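Drokdale Community Boards > Clinic and Vet Nurses > Setting up

Blue cloth: square or on the diagonal?
malletfinger73, 10/15/20

Settle something for me. I lay my cloth on an angle and pull the creases out afterwards. A colleague winces every time. And does anyone still pinch gauze from the middle?

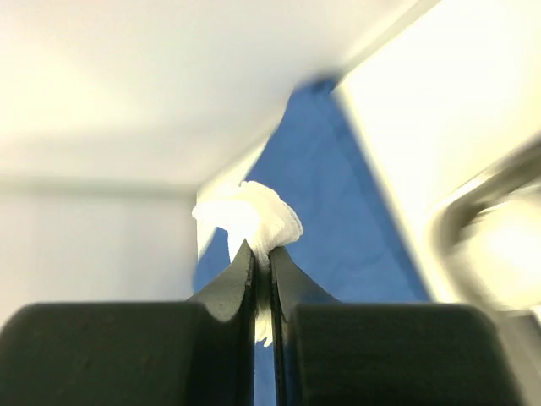

White fabric, pinched and bunched over the blue.

Vulside_Nurse wrote:
Pinched is fine. The diagonal is anarchy. Square to the table, 20 years, no complaints from the table.

Keyvan Amini wrote:
Disagree. A corner pointing across the table gives me something to grab. Wrinkles never hurt anyone - my whole wardrobe is proof.
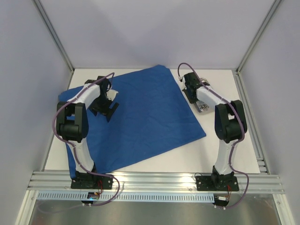 Re: Blue cloth: and now the tray
Blandine Maillard wrote:
Ignoring the cloth war. Gauze at the top of the tray, scissors next to forceps, all lying the one way. I'll die on this hill. 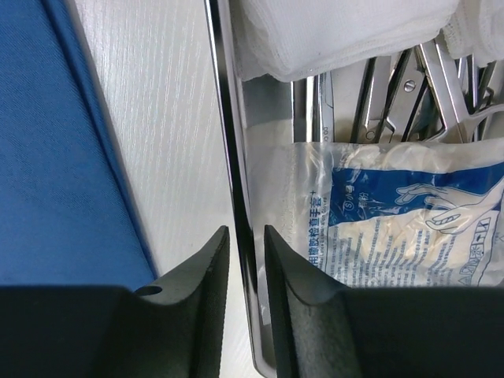

Folded gauze up top, scissors and forceps below.

Vulside_Nurse wrote:
Gauze goes at the side, Blandine.

malletfinger73 wrote:
I asked one question about a cloth. See you all in November.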